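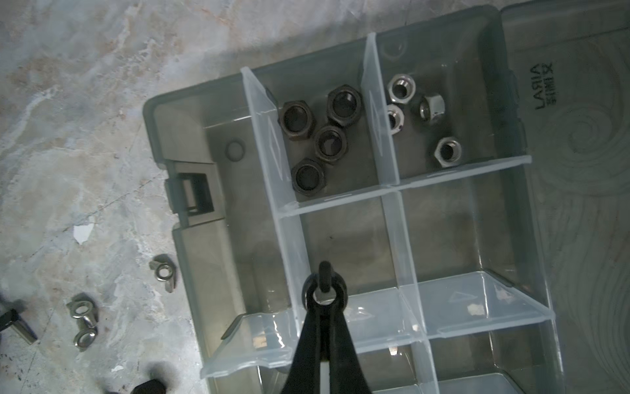
Why not just give the planner the grid? Remzi Aydoğan asked me that in March, when I showed him the first version of this talk, and he had a point. An organizer is a grid. You measure it once, you type in the pitch, and every compartment has an address. So I'm going to start with his question, because I suspect half the room has it too.

(Pause. Leave the picture up while people settle.)

My answer is that we did give it the grid, and it lasted until we changed boxes. The dividers are clear plastic, the base is a smoky gray you can half see through, and our depth data goes straight past both of them. What comes back is a floor with nuts on it and a few stray points hanging in the air where a divider edge caught the light. The planner in Sabbagh saw those points, called them noise, and happily planned a path through the wall.

OK so, two things we changed. Go slow here, this is the part people ask about later.

First one is the map. We stopped asking depth to find the dividers. The wrist camera does a short sweep of 21 views, and a small network marks divider edges in the color images only. We fuse those into line segments and stand them up as thin walls in the collision world. Ilgın Soylu wrote the fusion step and it's really nice – if two views disagree about an edge, the wall gets fatter until a third view settles it. You lose a bit of room in the compartment. Fine by me!

Second one is the grasp. Look at the dark nuts, all bunched up, and then the shiny ones next door. Dark ones are easy to see and hard to separate. Shiny ones are the opposite, the highlights move when the wrist moves, and our old tracker followed the highlight instead of the nut. (Somebody will laugh, let them.) Now the detector proposes the center hole, and we drop any proposal that slides against the walls between views.

Then the controller. We run the fingertips in at 10 millimeters a second for the last stretch, with the wrist soft sideways and stiff downward. Güven Duman wanted it stiff both ways and we argued for a week. Soft won after we played back the logs from Nirkdale, where almost 200 picks had a fingertip leaning on a divider and the old controller just kept pushing.

If there's time: the wing nuts on the floor. They're outside the box, so there are no walls to worry about, and you'd think that makes them the easy ones. Nope, the wings throw off the hole detector when a nut is tilted. Beril Bozkurt has a branch for that and I haven't merged it yet, sorry Beril.

Skip the timing slide if we're past the half hour. Then questions, and repeat each one into the mic, I forgot that in Odville.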